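Lomden Facilities Forum > Furnishings > Small shelf units: labels and product placement

Gikness_Stores
Posted Oct 9, 2025
Members are asked to comment on the placement standard for tabletop shelf units. Our office proposes one label per unit, centered on the front crossbar between the screws.

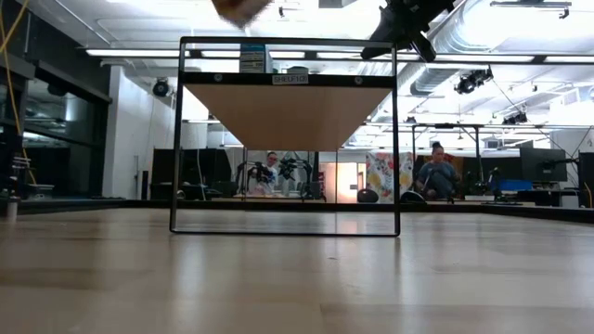 The proposal also limits each unit to 200 mm of stacked goods. Comments will be accepted for 2 weeks.

lengyel_office
We support the label position. We do not support the height limit, which would exclude most upright cartons.

Sustdale Supply
Our department requests that color order be included in the standard. Mixed rows delayed our September stock check.
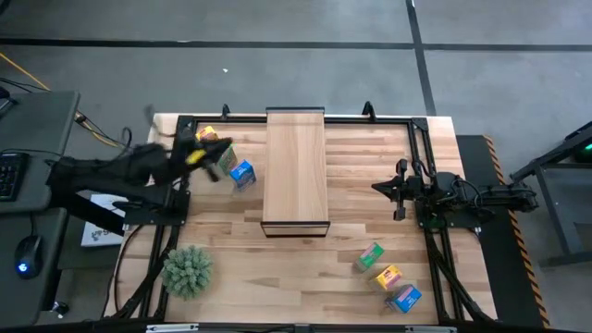
A fixed order assists staff who restock from memory. Green, yellow and blue, as in the row at the lower right, would be acceptable to us. The green box there has a pinkish-white label, which is easy to find.

lengyel_office
We must disagree. Color order fails whenever a supplier changes its packaging. Order by stock number is preferable.

Gikness_Stores
Both positions are noted. A further matter is whether cartons should stand upright or lie flat.

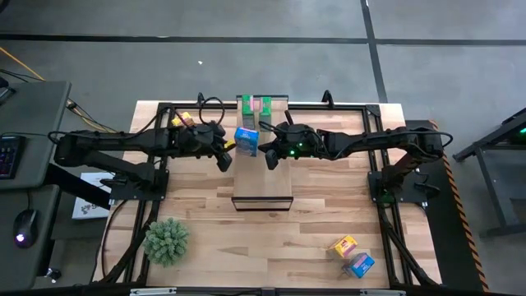
Our office favors upright placement on all raised stands, with flat placement permitted on the tabletop only.

Sustdale Supply
Agreed on upright placement. We maintain our request regarding color.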